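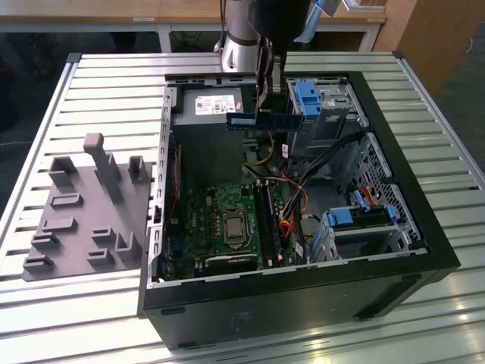 Memory step, cell side of the bench. Stick in the fingers, case on its side.

August, Clinmont bench book, 7:40 a.m.

First in, so I get the good stool. The arm has the good table.

Plan for today was to run the memory step on the Drarkness refurb lot and stay out of the way, which is my job now. It used to be that I stripped and rebuilt these towers and complained about my back. The back has improved and I have found other things to complain about.

Starting conditions, for whoever reads this after me: tower on its side, side panel off, fixture plate to the left of it. Nakpan (our sequencing software, for the new people) was updated overnight and greeted me with a dialog asking if I was ready. I clicked yes. It then asked whether I was sure.

Ran 18 insertions before the morning break. Two faults logged, both "seat force low," both cleared by me pressing on the module with my thumb, a tool with no firmware. I entered them as operator assist. There is no menu choice for "thumb."

Wanpen Ongart came by at break and wanted to know why operator assist was up this month. I told her it's up because there is now a box for it. When I did the whole job by hand, every module was operator assist and it never made a chart. She wrote that down, which worries me.

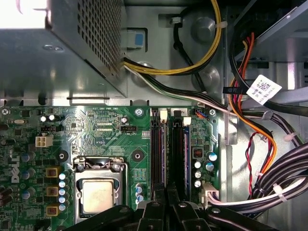
Page last changed: August, 4:15 p.m., rev 3

Wrist view, for the cable question. The black bundle at the lower right of the board has two white ties on it, and the orange and red drive cables come down that same side. I want a cable check ahead of the memory step, done by a person, written into the sheet. At present the sheet says "ensure cables clear" and doesn't say who does the ensuring. On second shift I gather everyone assumes it's the arm. The arm has no opinion on cables.

Also note the marks on the processor's heat spreader. Looks like old paste. Cleaning belongs to the Flilel station upstream, and Flilel says it belongs to us. I cleaned these without being asked for years and never knew it was a process.

Things that have changed for me since spring, since Wanpen wants it for the review:

I walk less and stand still more. My feet prefer walking.

I used to know a bad slot by feel. Now I get a number. The number is 89 on a good one, and I've caught myself saying "that's an 89" out loud about a parking space.

The radio is off because the cell beeps and we have to hear it.

The apprentice is faster at Nakpan than I am and has never put in a stick of memory by hand. I've asked for one tower a week to be kept back so he can do it the slow way, latches and all. Answer so far: "interesting." I have asked again in writing.

No one has lost hours over it, to be fair. Mine moved. I do fault clearing and the sheets, and I'm the one who gets called over when it stops, so I've become a sort of waiter.

Afternoon: ran the rest of the lot with the seat force threshold left alone. Did not touch the fixture offsets. If they've moved, it was somebody else, and please sign for it.

To do:
Cable check line in the sheet, with a name beside it.
Get Flilel and us in the same room about paste.
Ask for a "thumb" option again.
Get the good stool a label before second shift finds it.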